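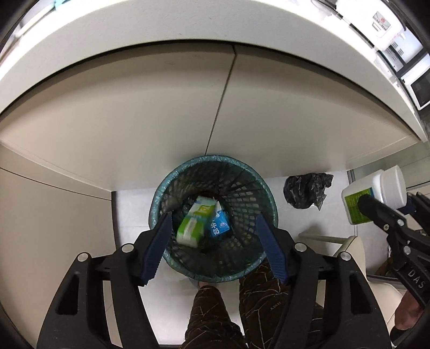 Gripper won't let go when I'm tidying cartons into a bin — anyone else had this?

Karim Kamel
Asked in October 2024

I've been doing desk tidying with a pair of hand-held grippers, mostly picking up small boxes and bottles and dropping them in a waste bin under the desk. The right one is fine. The left one has started sticking shut. I squeeze, it closes on the carton, I let go of the trigger and the fingers stay put for a second or two, then spring open all at once and the carton goes flying. Yesterday it hit my knee, which was only funny the first time.

The counter says 1,363 closes since the last service. I've wiped the fingers down and tightened the screws on the side plates, no change. It's worse with light cardboard than with a plastic bottle, and I can't work out why that would be. The log also gives me fault 134 now and then, but the Skulia manual skips from 123 to 381. Any ideas before I take it apart?

Ezequiel Moya
Had the same thing at Bruvholm last year and it was the return spring. Well, the spring was all right, but the little guide it sits in had fluff packed in one end, so it hung up and then let go with a bang. Take the cover off the handle (two screws on ours), blow it out, and put the tiniest dab of dry lubricant on the guide. Don't use oil! I did that first and it was sticking again inside a week.

On the cardboard — I'd guess you're squeezing less hard on a light box, so the spring has less to push back with. A bottle makes you grip properly. Try it empty, a gentle squeeze and then a full one, and see if only the gentle one sticks.

And please unplug it before the cover comes off. Mine snapped shut on my thumb while I was poking about in there and I had a black nail until November.

Sqalli
Mine did that, I just sent it back.

Grolarport
No idea about the spring, but 134 on mine was the trigger sensor not reading zero. Let go of the trigger completely, restart, and see if it clears. If it comes straight back, check the cable where it goes into the handle — mine had worked loose from being tugged about under a desk.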